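I have been putting off writing about the desk for most of February, partly because it felt like a silly thing to write about and partly because the desk itself was in no state to be discussed. For those of you who are new (hello, and sorry about the sourdough posts), I work at a long table that I have slowly, over the years, turned into a kind of museum of things I meant to deal with. Envelopes, a stapler with no staples, the charger for a phone I gave to my nephew. Every so often I clear a space big enough for a coffee cup and call it progress.

What finally got me moving was a letter from an old friend, Iraklis Athanasiadis. We shared an apartment in Hoddale when we were both far too young to be trusted with a lease, and he still writes real letters, on paper, with stamps. He asked me a perfectly simple question in this one. He wanted the address of the man who used to repair our radio. I knew I had it. I knew it was on a yellow card. I spent a whole evening looking for that yellow card, and I found a great many other things – a dental bill, a bag of foreign coins, a recipe for lentils in my aunt's handwriting that I had been mourning for years – but I didn't find the card.

So the next morning I made a large pot of coffee, put on the radio (a different radio, the other one never did get fixed) and took everything off the table. Everything! I put it all on the bed, which I recommend, because then you can't go to sleep until you've finished. I learned that trick from my mother, who used it on us children and our toys with great success and very little mercy.

I will confess that I counted the papers, because I am the kind of person who counts when he is nervous. There were 200 sheets, and I kept 62 of them. The rest were instructions for things I no longer own, printed directions to places I now know how to get to, and the entire correspondence with Mitsotakis-Vlachou, the moving company, over a lamp they dropped on the stairs. I had saved every page of that, as if there might one day be a trial. The lamp was ugly, too. I think I was a little grateful at the time and too proud to say it.

Then came the wiping down. I used plain warm water and a drop of dish soap, and I went over it 3 times, once for the dust, once for the coffee rings and once because I was enjoying myself. I had forgotten how nice it is to run your hand over a clear surface from one end to the other without meeting anything. My neighbor came by to return a casserole dish and stood in the doorway for a moment, and then asked very gently if I was moving out.

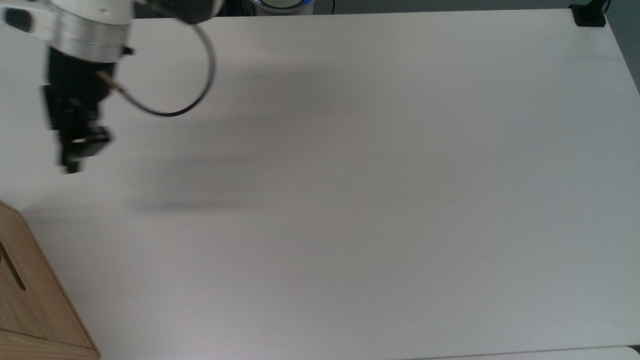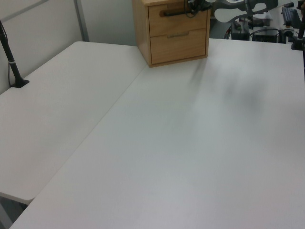
I have gone back and forth over what deserves a place on a desk once you've been brave enough to clear it, and I keep coming back to drawers. Small ones, and not many. Big drawers are where good intentions go to sleep, and I've got a whole Zonwood dresser in the hall to prove it. A little light-wood cabinet with two drawers, one on top of the other, set toward the back near the place where two white tables meet, seems to me very close to ideal. The lower drawer is the taller one, so I'd give that to the papers still waiting for an answer, and the upper one could have pens and stamps and nothing else. I like the honey color against all that white as well. It keeps the whole thing from feeling like a dentist's office.

My rule for now is that anything I put down on the table has 4 days to find a proper home, and after that it goes in the recycling or in the mail to somebody who wants it. I've already broken this for a seed catalog and a very handsome paper bag from the Sillness bakery, which I am keeping for reasons I can't defend. We'll see how the rule holds up when the tax forms get here.

Oh, and the yellow card! It was in the lentil recipe, folded up in the back, stuck there with what I believe was tomato paste. I copied out the address for Iraklis and mailed it the same afternoon, along with a long apology and two of the foreign coins. He wrote back to say the man retired years ago and now keeps bees, but he was very pleased with the coins. I'm making the lentils tonight, if the store still has decent carrots.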